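Roads & Paving > Resurfacing > Joints and Markings
Reading time: 2 minutes

Seam between new asphalt and old lane: leave it or seal it now?

Posted by Pridel

I drive the stretch past the Dident turnoff most mornings. The left lane has been repaved and the adjoining lane still has its old surface. The new mat is much darker, and the edge where the two meet is not perfectly straight. There are yellow lines down, with a concrete barrier on the far side of the old lane.

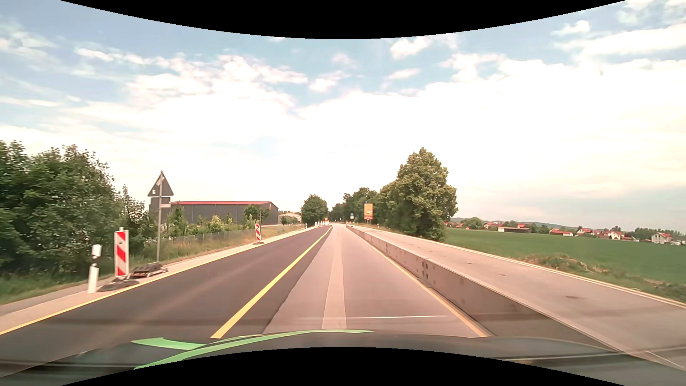

Martens asked in the other thread whether the old lane is due to be paved as well, and I have no information on that. What I want to know is whether a longitudinal joint like this should be sealed right away or left until both lanes are done. I look after 500 feet of private road with a similar half-width job planned for July, and the contractor has not mentioned the joint at all.

Plodinel

It depends on whether the second lane will be paved in the same season. If it will, do not seal. The usual procedure is to cut back the outer 2 inches of the first mat, where compaction is poorest, apply tack coat to the vertical face, and pave the second lane against it. Sealant on that face has to be removed first.

If the old surface is staying, the joint is permanent. Tack the face of the old pavement before the new mix goes down, and pinch the joint with the roller while the mix is hot. Then seal the top once the mat has cooled. Get this written into the quote. A line reading "joint treatment included" is not enough.

A slightly wavy edge is mostly cosmetic. A height difference is a bigger problem, because it holds water and pulls at tires. Lay a straightedge across it in several places.

Also check what traffic the road has to carry. Loaded trucks running with one set of wheels near the joint will open a weak one quickly. Farther along the same route the lanes are split by a broken white line, and heavy vehicles keep to the right.

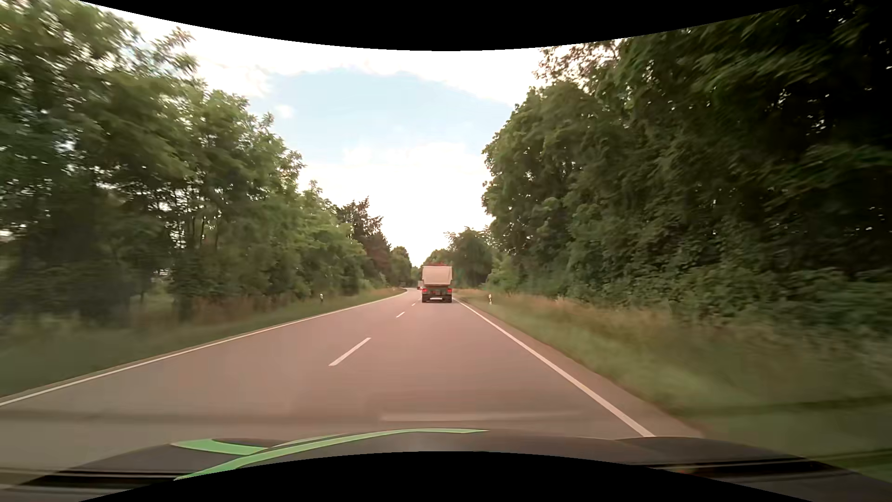
Tipper truck in the right-hand lane, before the left bend.

If your private road gets delivery trucks, keep the joint out of the wheel path. The center of the road is the normal place for it.

dident_823

just seal it. we did ours with pour-in crack filler and it was fine

Pridel

Thanks, Plodinel. The old half is staying, so I will ask for tack on the face and a sealed top as separate items.

Related
Tack coat coverage per 1,000 square feet
Temporary yellow lines: paint or tape?
How long before trucks can use a new mat
Sealing cracks before an overlay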